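The blue one goes in the slot
17 July 2019

I have owned a home server for longer than I have owned a decent sofa, and I can tell you which of the two gets more of my attention. It lives in the cupboard at the back of the workroom and holds music, tax returns, and several thousand pictures of a dog that belonged to a neighbour. In June it began to click.

A clicking hard disk is a bit like a noise in a car. You turn the radio up, and for a fortnight all is well. Then the little log page, which I read with the enthusiasm other people reserve for gas bills, informed me that one of the disks had 1144 bad sectors. I don't know how many bad sectors is a normal number. I looked it up on a forum and the replies fell into two groups, those who said to replace it today and those who said to replace it yesterday and why was I on a forum.

So I ordered a new one. I also ordered some spare drive caddies from a shop called Girel, which sells bits for storage boxes no longer made by anyone who'll admit to it. My main box is a Balia. The backup box is a Gevau, bought second-hand, and the two makers plainly never spoke. A Balia caddy is very nearly the size of a Gevau caddy. It will go most of the way into a Gevau bay, far enough to give you hope, and then it will stop, and so will you.

The caddies, at least, come in colours. I had long ago decided on a system: blue for disks that matter, anything else for disks that don't. It lasted until I ran out of blue and put something that mattered in a plain one, then forgot which. Part of this year's job was to put that right, and it took most of an evening with every disk out on the table and a sheet of paper with arrows on it. The arrows made sense at the time. I've kept the sheet in case they do again.

Getting a disk into a caddy is four screws. The screws are the size of a grain of rice and the disk does not come with any, on the grounds that you must have some. I do. I have a jam jar of screws, saved from every machine I've ever taken apart, and in that jar there are hundreds that are the wrong thread by an amount you can't see. The trick is to start each one with your fingers. If it goes round twice without complaint, carry on. If it squeaks, put it back in the jar, where it will wait for you until next time.

Then comes the part I like, which is the slot. You line up the caddy with the mouth of the bay, keep it level, and push. It should run in smoothly. If it grates, it's crooked, and pushing harder only makes it crooked with conviction. I've learned to pull it back out and try again, having once bent a connector on the Gevau and spent a weekend with tweezers and a desk lamp, saying things. 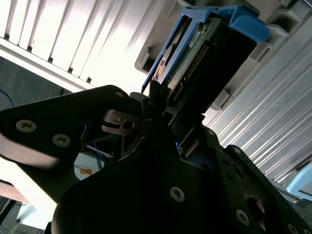
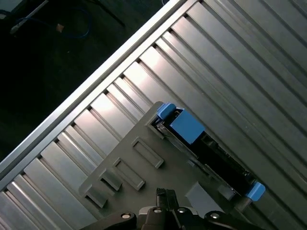
Top, a disk in its blue caddy at the mouth of the bay. Bottom, a grey drive tray lying on the ribbed metal.

The grey trays are a sore point. I'd like a proper home for them, and what they have is wherever there's a flat surface. Plastic on metal also slides, should you nudge it with an elbow, and I'm all elbow in a cupboard. I have tried keeping them in a shoebox. The shoebox then fills with adaptors, a torch and some batteries of unknown health, and the trays come out again to make room.

Cables are the other thing. There's always one on the floor. I tidy them every spring, coil them, fasten them with those hook-and-loop strips that come in a roll of 100, and within a month there's a blue one making its way across the floor again as though it had somewhere to be. I bought the strips under the impression that 100 would be a lifetime's supply. I've got a handful left and I couldn't tell you where the rest are holding anything together.

Anyway, the rebuild. Once the new disk is in, the box has to copy everything it ought to know onto it, and while it does this you are advised to leave it alone. The Balia shows a percentage. It gets to 60 at a fair lick, and you start planning your evening, and then it sits at 60 while you have your tea, wash up, and watch a documentary about canals. I checked it more often than was useful. At bedtime it was at 60 still. In the morning it was done and the light was green, and it had sent me an email to say so, followed by a second email to say the first one had been sent.

There's been no clicking from the cupboard for a couple of weeks. The old disk is on the windowsill, waiting for me to find the right screwdriver to take it apart. I do this with all of them. There are two very strong magnets inside and a shiny platter that makes a good mirror for looking behind radiators, and I get, of course, a few more screws for the jar.

If you're about to do the same job, my advice is dull. Write down which disk is in which bay before you pull anything. Put the label on the front of the caddy, where you can read it, and not on the top, where I put mine for years. Buy one more caddy than you need. And check the backup first – properly, by opening a few files off it, and not by looking at the box and thinking it seems fine.

I did check mine, for once. All the folders were there, bar one called Torres, which I've no memory of making and which was empty on the main box as well. I've left it where it is. The next job is the fan on the Gevau, which has started to hum in the evenings. At present I've got the radio on.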